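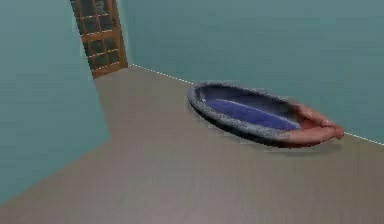 We are a small team and must plan the budget for a hand for our robot before January. Setness offers one with fingers for 2,606 pounds, and Vadham has a simple two-jaw model for 584. Our tasks are mostly like gripping a shallow oval dish by its thick rim. Is the cheap one enough?

Junier

Please count the spare parts too. We paid for 3 sets of fingertips in the first year. 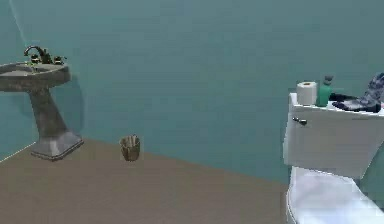

Goodwin

Ask both firms for a trial before you order. Ours lasted 31 days.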